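Moltbridge Open Bench

The Moltbridge Open Bench is a yearly open day, held each June at the Floretier workshop in Moltbridge, where visitors of any age can come and watch two-armed robots at work on small household puzzles. It began with 100 guests and a borrowed tea urn, and has since grown to 3000. 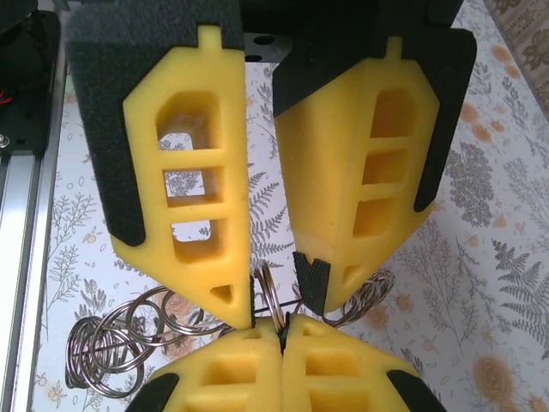
Entry is free, and people are welcome to stay as long as they like - many do, right up to closing.

The best-loved part is the metal ring table, where two arms pass linked rings between yellow fingers over a flowery cloth. 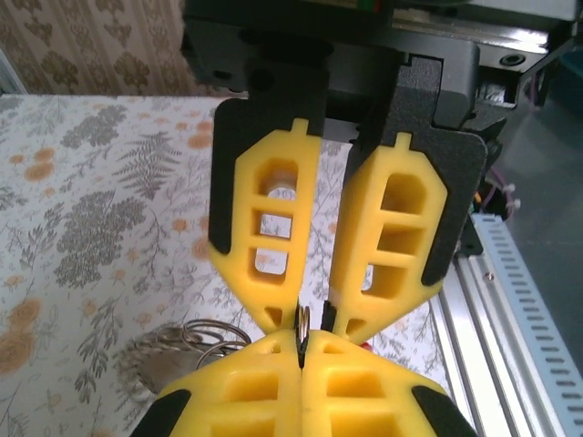 The Casado demonstration

Named after the old Casado mill next door, this runs at 2 in the afternoon. Both arms are fixed to one rail and reach inwards to meet in the middle.

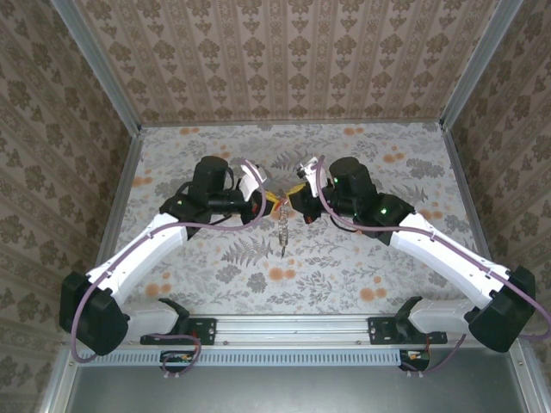 Questions are very much encouraged, and children get the front bench.

The evening session, known as Indel, is quieter and suits those who enjoy a good long look at the fingertips.

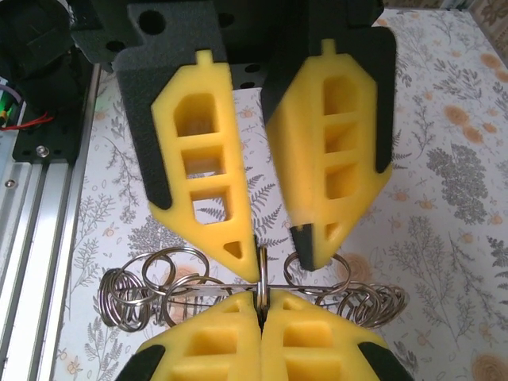
Tea is served afterwards in the yard, weather allowing.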